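Why Wide Tabletops Move With the Seasons

A solid wood tabletop is never a fixed size. Boards take up moisture in humid months and give it off when the heating comes on, and nearly all of that change happens across the grain. Length stays close to constant.

Bemell, a furniture shop in Nadthorpe, has kept repair records on 906 solid tops. The most common fault is a split that starts at the end grain and runs inward. In most cases the top had been screwed tight to its base, with no slot or clip to let the boards slide.

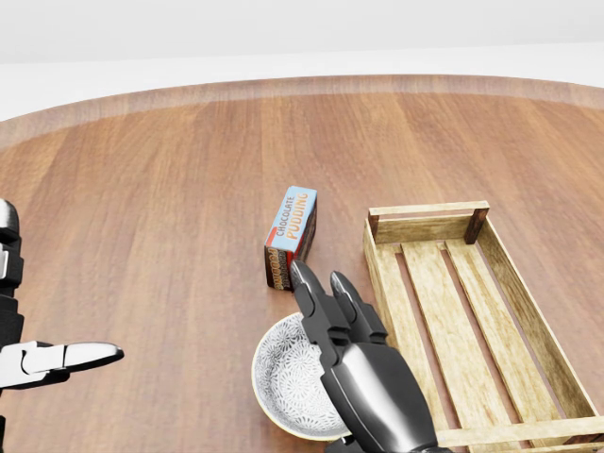

A reader in Plolgate objects that finish matters more than fasteners, and that a top sealed on both faces should hardly move at all. Finish does slow the exchange of moisture. It does not stop it, and a top sealed on one face only will tend to cup.

Round and oval tops add a further problem. A round top made in dry weather will measure slightly wider across the grain by September, and any rim fixed around it has to absorb the difference. Bemell cuts its screw slots 5 mm longer than the screw shank and sets them square to the grain.

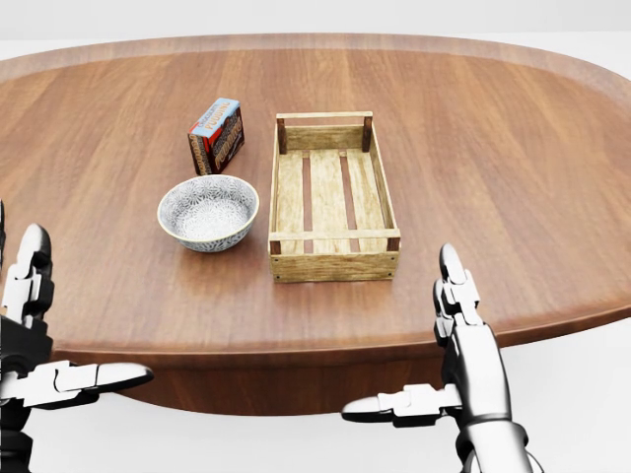
Veneered tops behave differently. The core carries the load and the face layer is too thin to pull it out of shape, so a rim can be glued on directly. The Tuhiwai range is built this way. Of 3,343 tops sold, 3 came back with open joints, all at the rim.

Owners of solid tops should check the base screws once a year and leave them snug but able to slide.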